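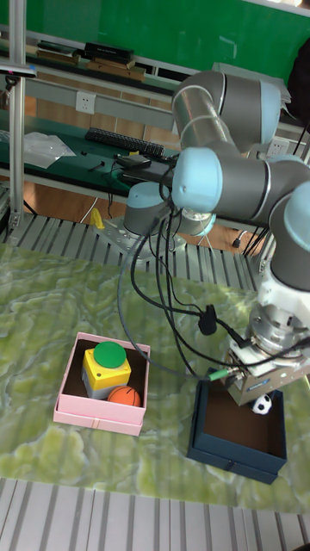

## 4. Setting up a celebrity profile in Saha

1. Log in, open **Profiles**, hit **New**.
2. Stage name first, legal name second. Not teh other way round.
3. Bio — 266 characters max.
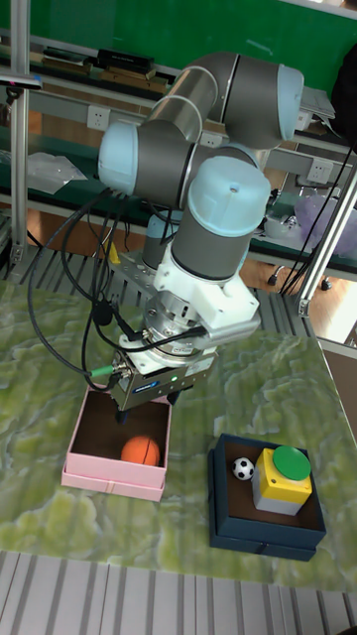
Alt text next. Name the main thing and its colour, then stop. "Open pink box" is plenty.

**Caution:** no home adresses, ever.
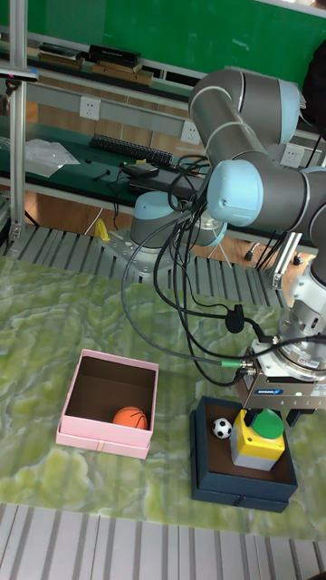 Tags come last. Two per photo, favourite topic first. Small things count too, so the soccer ball gets `soccer`.

4. Save. Donal Duggan approves after 2 pm.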